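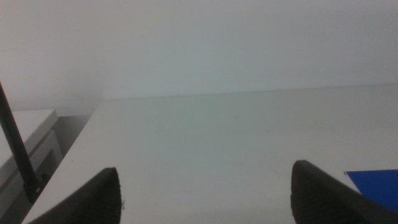 Release No. 3, page 1 of 1

Imedetti to Open Second Community Theater Workshop in Kestorcombe

KESTORCOMBE, March 2019. The Imedetti theater company will open a second workshop and rehearsal space in Kestorcombe this September, in the former Tyagi dry goods building on the north side of the river. The building has stood vacant for several years and was leased by the company over the winter.

The new space covers 2927 square feet on the ground floor. It will hold a rehearsal room, a costume store, a small office, and a shared workshop where school and amateur groups can make masks, props, and scenery. The upper floor is not part of the lease.

Imedetti has worked out of the old grain exchange in Flalanthorpe since it was formed. Last year 961 people took part in its evening classes and school sessions there, and several classes had waiting lists. Mask making and stage carpentry were the hardest to get into. Both will move to Kestorcombe, and the rooms they leave will be used for voice and movement classes.

"We turned away more people than I was comfortable with," said Abhishek Dwivedi, artistic director of Imedetti. "A lot of them were from Kestorcombe and had a long bus ride to reach us anyway. It made sense to go to them."

Work on the building is under way. The old shop counters have been taken out and the front windows are being repaired. The main entrance will be rebuilt with a ramp, and a second door will be added at the back for loading scenery. Ramesh Garg, who is managing the building work, said the floor was in better shape than the survey had suggested and that the money saved would go toward heating in the rehearsal room.

The workshop will be open to groups on weekday evenings and during school breaks. Schools in the district can book daytime sessions free of charge for the first year. Amateur groups will pay an hourly rate, to be set before the summer. Tools and basic materials are included, but groups should bring their own paint and fabric.

The first production to be built in the new space will be "The Salt Road," a masked play for a young cast. Wanda Cieślak will direct. The play follows two sisters who leave a mining town with a traveling show, and most of the actors change parts several times during the evening. Masks will be white at the first rehearsals, with color added once the parts are settled.
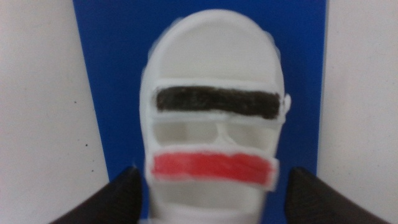
How to Take Part

Auditions for "The Salt Road" are open to anyone between the ages of 11 and 18. No stage experience is needed. There are parts for around 100 performers across two casts, along with places backstage in lighting, costume, and props. Forms can be picked up at the Flalanthorpe box office or at the Kestorcombe public library.

Adults who want to teach or assist at the workshop should write to Satish Bajpai, education manager, at the Flalanthorpe address. Applicants should list any experience in carpentry, sewing, or mask work and say which evenings they are free.

About Imedetti

Imedetti is a nonprofit theater company based in Flalanthorpe. It stages new plays and runs classes for children and adults throughout the year.

Press contact: Narendra Rawat, Imedetti, Grain Exchange, Flalanthorpe. Floor plans of the new building are available on request.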